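Setting the Timer and Browning Level

Your Winitura toaster oven keeps the last setting used. Clear it before you start if someone else has used the oven.

1. Plug the oven into a grounded wall outlet. Do not use an extension cord.
2. Turn the left dial to TOAST.
3. Turn the right dial to a level from 1 to 7. Level 3 suits most sliced bread.
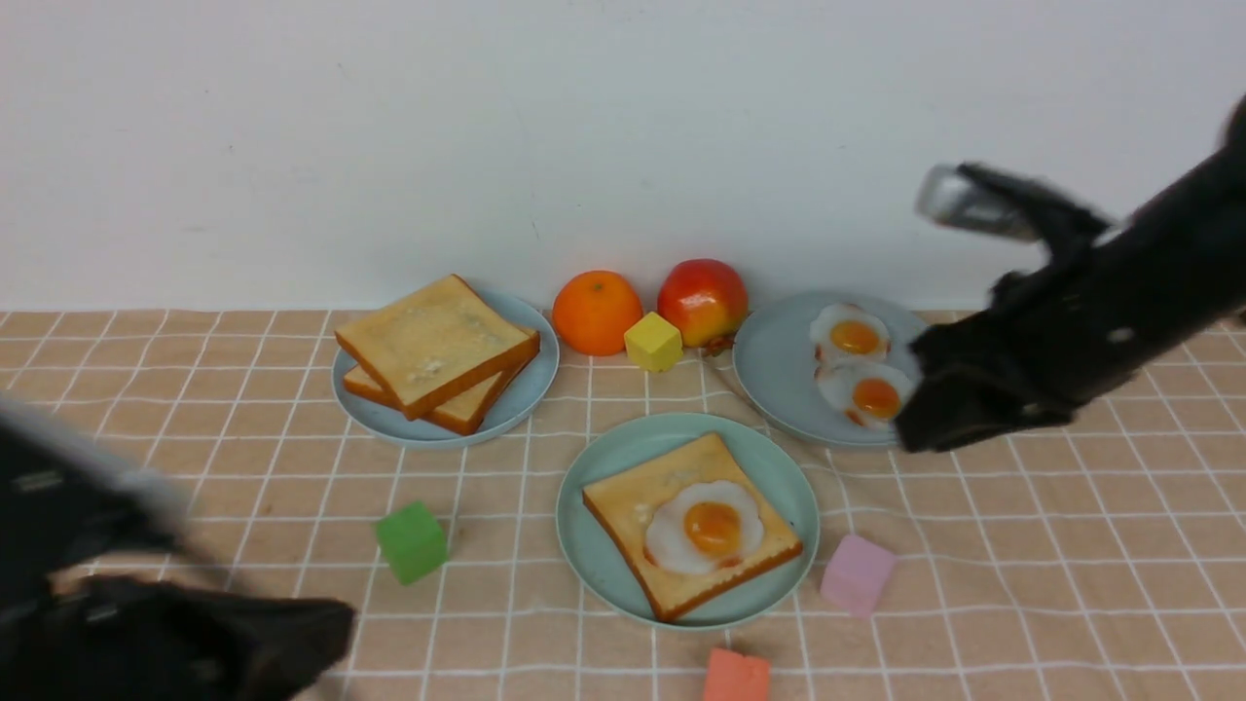

Last changed: August 2026

4. Press START. The light stays on until the cycle ends.
5. Take the toast out with wooden tongs. Put it on a plate right away so the bottom does not go soft.

Note: Frozen bread needs one level higher. Do not use the BAGEL button for it.

CAUTION: The door glass gets hot. Keep curtains and paper towels 16 inches from the oven on all sides.

To toast a single slice, set it in the middle of the rack and go down one level.

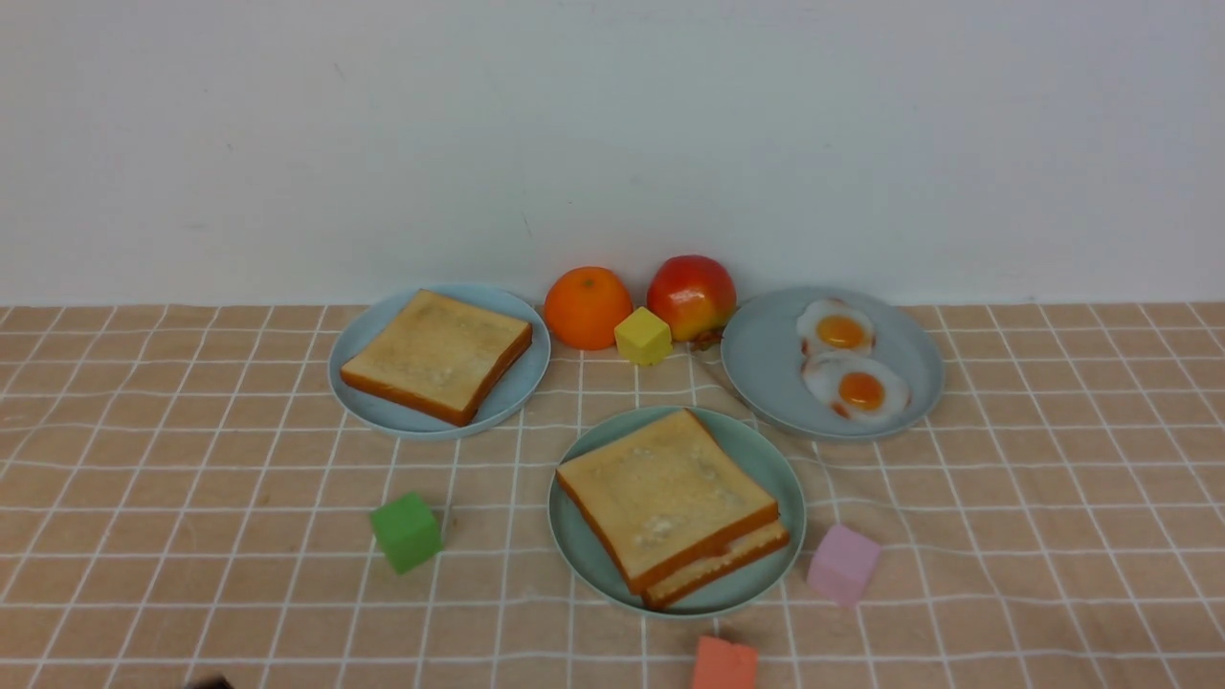

6. When you are done, turn both dials to OFF and unplug the oven. Wait 20 minutes before you pull out the crumb tray.

Emptying the crumb tray

Slide the tray straight out, shake it over the trash and wipe it with a damp cloth. Dry it fully. Never run the oven without the tray in place. Crumbs that reach the lower heating bars will smoke.
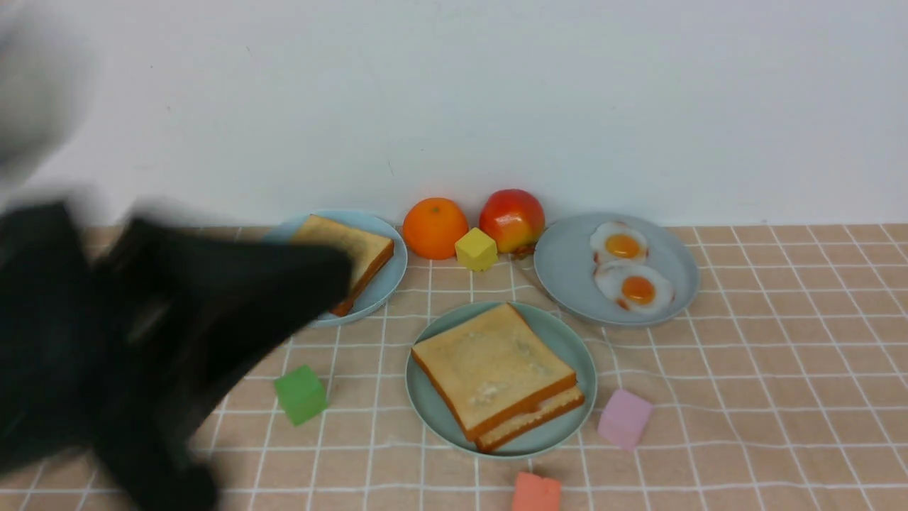

Evangelia Lazaridis writes: My tray sticks halfway on the left rail. Lifting the front edge a little before pulling gets it free. Could you add that to the steps?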